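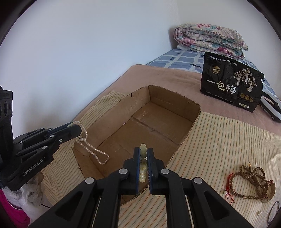
Fleterum Small-Items Set – two-gripper demos, hand-held

Search products Enter keyword Go

Demonstrations for policy training on thin, tangly stuff. Necklaces, bead strands, bracelets, cord. Parallel-jaw grippers carried by hand, one per side, view recorded from the gripper itself. 638 demos in the current release, bedroom setting included. May update adds the Ultton split.
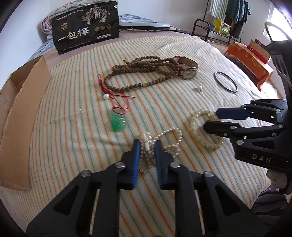

Photo: Sirkka Kinnunen / Fleterum

Pearl necklace and pale green bead bracelet on striped cloth, start of the hard end of the set. Strands that bunch up are where the baseline drops.

Result so far: policy trained on 50 demos per item, tested on layouts it hadnt seen. Round beads fine. Fine chain poor – 17 failed grasps in the Besberg run, mostly slips at the fingertip. Adding the second gripper's view helped, retraining now.

Comes with: synced video, jaw width, pose tracks, Wattanapong loader script. Ships on 4 drives or by download. Licence form first pls, orders recieved by Wednesday noon go out same week.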